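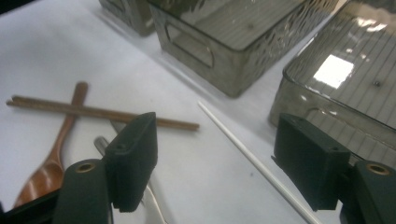 Siltgate Hand Kit: utensil sorting recordings, README

Version notes, February 2023

This is the README for the utensil sorting set that comes with the Siltgate hand kit. If you've bought the kit, borrowed one or are still deciding, you can download the recordings and poke at them before you ever pick up a screwdriver. We think that's the best way to get to know it. We've been using the kit at our bench in Eststead since May and we still fight over whose turn it is to hold it, so please forgive the odd exclamation mark!

What you get

The kit is a hand-held gripper with a camera mounted so it looks down past the two fingers. You squeeze, the fingers close, and everything the fingers do is recorded from their own point of view. There's no arm to buy first. You walk up to a table, do the job by hand with the gripper, and the recording can later be used to teach an arm fitted with the same fingers.

The set that goes with this README holds 263 recordings of one job: picking long, thin kitchen things off a white tabletop and putting them into tinted plastic storage baskets. The things include a wooden spoon, wooden chopsticks and metal utensils. Long, thin things are a favourite of ours because they look easy and they're not. A chopstick lying flat gives a finger very little to grab, and two lying side by side are harder again, especially when they cross the handle of something else.

Folder layout

recordings/ one folder per recording, each with video, finger opening and hand position
splits/ train.txt and check.txt
setup/ finger settings and camera calibration for the kit used
notes/ plain text comments from whoever was holding the gripper
tools/ the player and the converter

Every recording folder has the same files inside:

view.mp4, the video from the gripper camera
opening.csv, how far apart the fingers are, with a time stamp on each row
pose.csv, hand position and rotation, same time stamps
info.txt, a short note of the layout used and whether the job was finished

If info.txt says "partial", the person stopped before everything was in a basket. We left those in on purpose. They're useful, and you can filter them out with one line in the player settings if you'd like only the finished ones.

The layouts

There are 9 starting layouts, numbered in info.txt. Some have the utensils well apart. Others have them lying across each other, which is where the fun starts. The baskets sit toward the back of the table. In layouts 7 to 9 the person is asked to go for a crossed pair first, so the gripper has to lift one thing without dragging the other along.

Nothing is taped down or marked on the table. People set each layout by eye from a card, so spoons and sticks land a bit differently every time. We tried a printed grid early on and the recordings came out too much alike. Setting up by eye is quicker too.

How it feels to use

Really good! The fingers are chunky, with flat inner faces and a bevel at the tip, and that bevel earns its keep on a flat table. You can bring the tip down beside a spoon handle and ease it in from the side. The flat faces then hold the handle straight once you close. Chopsticks take a bit of practice. The trick we settled on is to come in square to the stick, close slowly and lift before you turn your wrist.

The kit is light enough for a long session, though your forearm will know about it by the end of the afternoon. Swap hands if you can. The pose tracking doesn't care which hand you use, and info.txt has a line for it.

Getting started

1. Unpack the download into a folder with no spaces in its name. The converter is fussy about this and we haven't fixed it yet.
2. Open tools/player and point it at the recordings folder.
3. Play a few from layout 1, then jump to layout 8 to see how much harder crossed items are.
4. Run the converter if you need the data in another format. It writes to a new folder and leaves the originals alone.
5. If you have your own kit, run the calibration in setup/ before recording anything to mix with ours. Don't reuse our calibration file, even if your kit looks identical.

Adding your own recordings

Please do. The kit's own recorder saves the same files in the same shape, so you can drop a new folder straight into recordings/ and add its name to train.txt. Keep your lighting soft and even if you can, and leave the finger tips in view for the whole recording. The converter uses them as a check on opening.csv and will skip a recording where it loses them for more than 2 seconds.

Known problems

Tinted plastic is hard on the camera. Overhead lights show up in glossy surfaces as bright patches, and see-through sides let the colour of whatever is behind them come through. If you're training something to find the edge of a basket, expect a few odd guesses. We like having this in the set because real kitchens are full of shiny plastic, but it's fair to warn you.

White or pale sticks on a white table are also easy to miss. A person spots the shadow first, and so did our better models.

Shiny metal can disappear behind a finger when you come in from above. It's worth tipping the gripper a little before you close, and you'll see people learning to do so over the course of the recordings.

In layout 4, opening.csv runs slightly behind the video. The player corrects for it. The raw files don't, so check the setting called "shift" if you're reading them with your own code.

What it's not good for

All the recordings use the one job and the one kind of table. A model trained on this set alone won't know what to do with a bowl, a wet sponge or a drawer. There are no soft items and nothing heavy. For those, try the Inthanon set, which uses the same file shapes and a wider mix of household things. The two work nicely together, and the player opens both.

Labels

Each recording has start and end marks for every pick. The labels are plain words: reach, close, lift, carry, release. A second person at our Sevidbridge bench checked the marks on the crossed layouts. The simple layouts were marked once only, so if you find one that's off, send us the folder name and the time and we'll fix it in the next version.

Licence and sharing

The recordings are free to use, change and share, including for paid work, as long as you name the Siltgate hand kit utensil set. The player and converter have their own licence file in tools/.

Changes in this version

Added the crossed layouts, 7 to 9
Fixed wrong hand entries in info.txt
Player now remembers the last folder you opened
Removed recordings where the camera mount had worked loose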